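Subject: Re: [grippers] Finger does not open fully after long session

Hello Tudur, hello all,

thank you for your answer, and sorry that mine comes so slowly. I wanted to repeat the test before I write something wrong to the whole list. My answers are between your lines. The longer part about what I found comes after.

Tudur Powell wrote:
> Hannelore, I read your report twice and I am still not sure which
> fault you have. "Does not open fully" could be the linkage, the
> return spring, or the encoder telling you a story. Can you say
> whether the fingers are really short of the end stop, or whether
> only the logged width is wrong?

Both, and this is what made it so confusing for me. First only the logged width was wrong. Later the left finger was really short of the stop. I measured it with a caliper: 3 mm missing on the left side, nothing missing on the right side.

> Also, which tool is it? The older Windov hand grips had a known
> weak point at the lower pivots. I would look there before opening
> anything else.

It is the Windov hand grip, the second version, with the blue pads. We have a pair, one for each hand. The fault is on one of the two only. I looked at the lower pivots as you advised, and they are tight. I could not feel play in them with my fingers, and I could not see wear with a magnifier.

> Last thing. Did you drop it? I don't mean this as an accusation,
> everybody drops them.

No, not that we know. I asked the other two people who work with it and they also say no. But the cable was pulled once in June, hard enough that the connector came out. I did not write this in my first message because I did not think it was important.

Now what happened, in the right order. In my first message I mixed the order a little.

The task is sorting of mixed fruit. The fruit lies on a table, some of it loose and some in a basket, and the operator picks with the two hand grips. We record finger width and motor current, and from this we later prepare motions for the Prundura arms in the other room. The hand grips have a small assist motor, so the operator does not need to press strongly. This motor is also what makes the fault a safety question, I will come to it.

In the morning the first hour was normal. Then the log showed a width of 5 mm when the operator had the fingers almost closed on nothing. We thought it was a calibration error. We made the zero again and continued. This was our mistake. The manual says that if the zero is lost during a session one should stop and inspect, but the zero procedure takes less than one minute and the inspection takes an hour, so you can imagine what people do.

After another 16 picks the finger closed by itself. Not fast, but without any command. The operator had the trigger released. The motor current went to 800 mA and stayed there until I switched off the supply. The finger had a tomato in it and the tomato was crushed. Nothing else was damaged, and the fingers of the operator were not between the pads. But one minute before, they were. She had been cleaning juice from the pad with a paper towel, with the supply on. This is the part that I did not sleep well about.

After switching off I could open the finger by hand, but only until the 3 mm that I wrote above. There it felt soft, like pushing against rubber, and came back a little when I let go.

I opened the outer housing on the faulty side. The sensor magnet was sitting on its shaft at a small angle. The glue was broken on one side, so the magnet could tilt when the shaft changed direction. When it tilts, the controller believes the finger is more open than it is. The assist then tries to correct and closes. Because the magnet tilts more under load, it gets worse and never better. I believe this explains both the wrong width and the closing without command.

It does not explain the missing 3 mm. For this I found a second cause: a piece of dried fruit skin, very thin, in the slot of the arm, near the upper pin. It was folded together and hard on one end. After I removed it the finger goes to the stop again. So we had two faults at the same time, and the second one made me look in the wrong place for a whole afternoon. Possibly they are connected, if the motor pulled harder against the skin and this broke the glue. I can not prove it. The other possibility is the pulled cable in June.

I glued the magnet again with the Buschmann two-component glue, which the Hommont service desk recommended to me on the phone. They also said that they had not heard of a tilted magnet before. If somebody on this list had the same, please write to them, so that they hear it from more than one user.

After the repair we went back to the same table with the same kind of fruit and the supply limited to a lower current. I attach one picture from this work, so that Tudur can see which version it is and where the slots are. 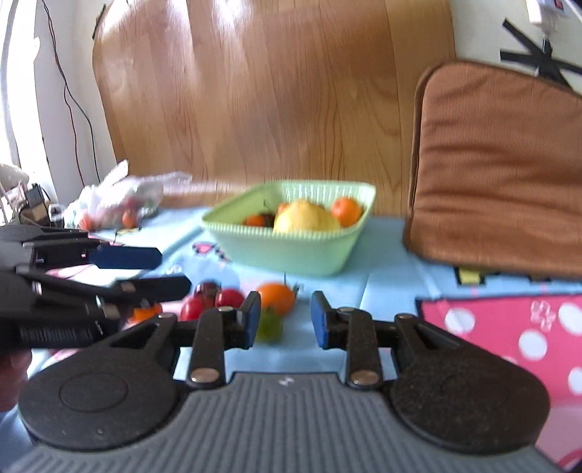
Hand grip over the fruit table, fingers apart. The slotted arms rise from the two black housings.

You can see that the arms are slotted. Everything which is soft and wet can go in there. I wonder if a simple cover of thin silicone would help, or if it would only be one more thing that gets caught. Did anybody try it?

There is also fine dust on the right housing in the picture. I do not think the dust has something to do with the fault, the magnet chamber is closed with a gasket and was clean inside. But I mention it, before somebody asks.

What we changed for now:

The supply is off when anyone touches the pads, also for cleaning, also for one second. We put the switch on the operator side of the table, before it was on my side.

If the zero is lost, the session is finished. No second zero on the same day. My colleagues are not happy with this, but they accept it.

The current limit is set lower in software. With the new value the fingers still hold an orange, but they do not crush a soft tomato. I tested with three tomatoes, so please do not take this as a statistic.

After each session we blow out the slots with air and look into them with a lamp.

What I still want to have is a check in the controller that compares the trigger with the motor current. If the trigger is released and the current is high for longer than a short moment, it should cut the motor. The firmware has a watchdog, but it watches only the communication, and the communication was perfect during the whole event. I wrote a small script on the PC side which does it, but a PC is not a safety device and I do not want to pretend it is. If someone has changed the firmware for this purpose, I would be very thankful to see how.

Tudur, to your question if you should stop using yours: I can not decide this for you. I would take off the outer housing and push the magnet softly with a plastic stick. Ours moved immediately — I did not need any force. If yours does not move, I would continue with the lower limit and check again after some weeks. Four screws, and be careful with the flat cable on the left side, it is shorter than it looks.

The logs from before and during the event are on our server. I can send them to everyone who asks, only the column names are in German, I have to translate them first.

Best regards
Hannelore

--
Hannelore Kuhlmann
Handling and sorting lab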